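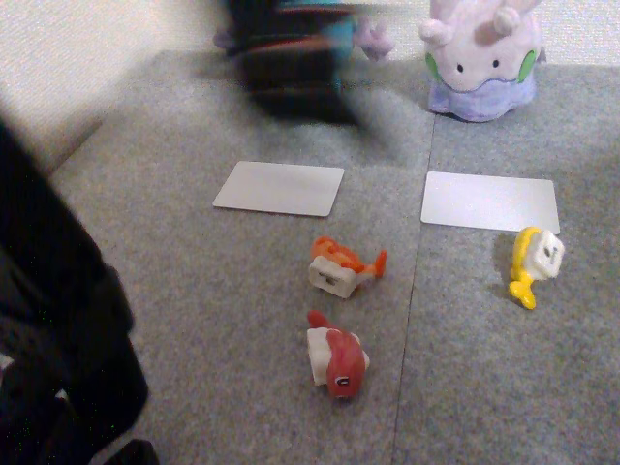
Figure 4. Floor layout with the lavender plush toy, two white cards and three small sushi-style figurines on carpet tiles.

4. Materials and floor layout

4.1 Choice of toys

The toys were chosen for one property: adults who handle them daily do not agree on what to call them. Earlier work on requests made during tidying has mostly used objects with settled names, such as cups, spoons, shoes and balls, where a speaker needs only a noun and perhaps a colour word. Much of what lies on the floor of a family home has no such noun. Soft toys based on no particular animal, and figurines that combine two kinds of thing in one body, are ordinary examples.

The plush toy in Figure 4 belongs to the first group. It has a rounded body in pale pink-lavender, two small nubs on top, black dot eyes and a green patch on each side of the face. The lower part is a wavy skirt in a darker periwinkle blue. In the pilot, it was called a jellyfish, an octopus, a ghost, a slug and "the purple one", and several speakers changed their term between the first and the last request. We have left it without a name in the materials list and refer to it by its body colour. The colour term is itself not neutral, as speakers who treated the skirt as the main part tended to call the whole toy blue.

The sushi-style figurines belong to the second group. The orange one has a white rectangular block, shaped like rice and with a small dark marking on its face, and a curled orange creature on top with tail and fins. A speaker may name the food, the animal or the pairing. All three are acceptable in our coding, but they place different demands on the listener. A food word alone picks out one figurine only when the others have been set apart by other means, whereas a colour word may be enough by itself.

Ten sets of toys were assembled in all, each with at least one plush toy and at least two figurines. Sets were drawn from the Malgate loan collection and were kept together for the length of the study. Toys with printed names or visible labels were left out, as were toys that made a sound when pressed.

4.2 Cards

Flat white cards with rounded corners served as putting-down places. Two are used in the layout shown, one to either side of the seam between two carpet tiles. They are not quite the same size, the right-hand card being slightly larger. The difference was kept on purpose – in the pilot, speakers with two matching cards relied almost wholly on "left" and "right", and the wording collected was too uniform to be of use.

Cards were laid by hand and were not squared to the carpet. A small tilt, such as that of the left-hand card in Figure 4, was allowed. We had first intended to fix the cards with tape at marked positions, but taped cards were read by some pilot speakers as part of the floor and were seldom mentioned at all. Loose cards were mentioned freely, as "card", "square", "mat" and "the white bit".

4.3 Floor and wall

Sessions were held at floor level in the Caltstead room. The floor is covered with grey speckled carpet in square tiles and meets a white textured wall. Carpet was preferred to a hard floor for two reasons. Small figurines can be set down on their side without rolling, and a position on the side is common in real untidy rooms. The speckle also makes it hard for speakers to use marks on the floor as landmarks.

The seams between tiles are the exception. A seam is thin but straight, and once a speaker has noticed one it becomes a useful landmark ("the one past the line"). We considered a plain rug to cover the seams and decided against it, as the edge of a rug would have offered a stronger landmark than the one it removed. Mentions of a seam were therefore coded as a category of their own, with any word for it accepted: line, join, crack, gap or edge.

The wall was mentioned less often than expected. Where it did occur, it was nearly always used with the plush toy, which in several layouts stood upright in front of it. Figurines placed nearer to the cards were located by the cards or by one another.

4.4 Speakers and requests

The speakers were 48 adults from Siseck and nearby villages, all of whom lived with at least one child under school age. Each was asked to word requests for putting single toys away, in whatever way they would use at home. They were not told that wording was of interest until the end. No list of toy names was shown, and the person taking notes did not name any toy before the speaker had done so.

The full collection holds 2000 requests. False starts were kept if they contained a word for a toy or a place. Requests made up only of a pointing word ("that one, there") were also kept, though they take no part in the comparison of nouns in Section 5.

4.5 Coding

Requests were coded with the Esteban scheme, which separates the term for the toy, the term for the place and any added detail. Added detail was split further into colour, body part, posture and nearness to another thing. Posture needed its own heading, as a figurine lying on its side was often picked out as "the one that's fallen over", even though speakers had not seen it standing. Such wording was coded for the position described and not for the event it implies.

A sample of 400 requests was coded separately by Maricica Mihăilă and Jozef Timmermans. Disagreements were settled by discussion and the remaining requests were then divided between them. Most disagreements concerned words such as "fishy" and "sushi one", where it was unclear whether the speaker was naming the toy or adding detail to a noun left unsaid. The rule adopted was to treat the word as a name if it stood last in the phrase or was followed only by "one". Under this rule, "the orange fishy one" has one colour detail and one name.

A second difficulty was the word "top". For the orange figurine, it could mean the creature above the rice block, or the side of the toy uppermost as it lay on the carpet. The two readings differ whenever the toy is on its side. Where the rest of the request did not settle the matter, "top" was coded as unclear – these cases are reported separately in Section 5.3 and are left out of the totals for body parts.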